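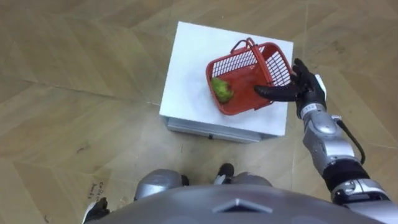 Stisau Play Grocery: Progress Report to the Grerholm Fund

Thursday, June 26, 2025
Prepared by Nikola Cieślak, project lead

1. Where we are

When you agreed to fund a pretend grocery store, I promised you a report that would be short and would contain no surprises. It is fairly short.

The store has shelves, a counter, white display stands, red baskets with carrying handles, and produce that has never seen a field. The parquet floor stayed. The original plan had us covering it with green carpet to suggest a farmers' market, and then we saw what green carpet costs. Parquet suggests a grocery store perfectly well to anyone under the age of seven.

We are 2 weeks behind the schedule you approved in April. Most of that is the sign, which I will come to.

2. Baskets and stands

The baskets are the success of the quarter. We bought 15 of them from Szulc, in red plastic with openwork sides, and they have two virtues that our earlier wicker ones lacked. A parent can see what is in them from across the room, and they don't shed. The handles fold down out of the way, so they also stack, on the days when somebody stacks them.

The stands are plain white boxes with a square top and a pale gray band along the bottom. A basket fits on one with room to spare, even when it has been put down crooked, as baskets in this store generally are. The tops have started to scuff. I had budgeted for a clear protective film and have decided against it after trying a sample on one stand, where it bubbled and then became the most popular attraction in the building. Peeling it off took one small customer a single visit. The money has moved to the repair line, and a damp cloth is doing what it can.

The stands are light enough to slide, and they do slide. By closing time the produce section has usually migrated toward the door. Felt pads went on last week to protect the parquet, with the predictable effect that everything now slides better. We are looking at rubber ones.

3. Produce

This is the part of the report where I ask for patience.

The fruit is fine. Bananas are bananas. The vegetables came in a mixed carton from Cultside, and the green ones have caused discussion. Several are lime-green and bumpy, with darker patches, and the packing list calls the whole lot "assorted greens," so it is no help at all. Opinion among the staff is divided between lettuce, some sort of crumpled cabbage, and a fruit none of us has met. The children have no difficulty. They call it whatever they came in to buy, put it in the basket and go to the checkout.

I wrote to Cultside asking for an illustrated list. They sent a very nice catalog of kitchen sinks. I have written again.

For now the shelf label reads GREEN, priced at 4 cents. It sells well.

4. Money

Spent this quarter: $1,408, covering the baskets, the stands, the carton of produce, both sets of felt pads (the first set was the wrong size) and the abandoned film sample. Receipts are in the folder. The receipt for the film has a bite out of it and I would be grateful if you could accept it as it is.

We remain inside the budget. The carpet line is untouched, and I'd like your permission to put it toward a second counter. One counter means one cashier, and everyone wants to be the cashier. There are days when the store has a staff of nine and no shoppers.

5. What has gone less well

The sign. It was meant to hang over the entrance by the end of April. The first version arrived reading STISAU PLAY GROVERY. The replacement is spelled correctly and is too wide for the door frame. The shop has offered to trim it, and I have asked them which letters they had in mind.

The play money has also thinned out. We started with a full drawer and now have mostly pennies. I suspect coat pockets. A note has gone up by the exit asking families to check, and so far it has brought back a few coins and a real mitten.

6. Next quarter

Rubber pads on all the stands.
A second counter, if you agree to the change above.
Shelf labels with drawings, for shoppers who can't read yet, once we know what to draw for GREEN.
A place to park the baskets near the entrance, low enough for the customers to reach.
The sign, in one piece.

You are welcome to come by any morning. Bring your own pennies.

Nikola Cieślak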